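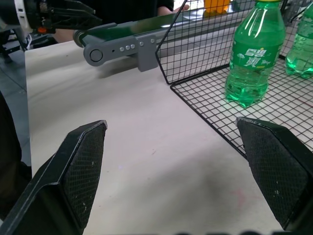

Home | Threads | Saved | Search

Emiko Nishimura
18th September

ok so the 14 bus. they want to cut it after Dolham. whole back half of the route just gone

1/ currently Horgan to Villitz, every 40 minutes. not great but it gets you to work. new plan stops at Dolham and you walk the rest or call someone

2/ walked it last night to see. 2 miles, no sidewalk past the feed store, trucks doing whatever they want

3/ they say low ridership. counted in February. in the ice. when half the runs got canceled

4/ my mom is 71 and takes it to the eye clinic. she does not drive, she is not going to start

5/ comment form is on the county site under "Notices" – not "Transit", took me forever to find. shuts at noon tmrw

6/ say which stop you use and what time. short is fine. they read teh short ones

7/ if you can't get the form to load there's paper ones at the Villitz library desk, ask

Print this thread | E-mail this thread

Recent
Skondance parking, again
Horgan pool hours
Who has the old route map?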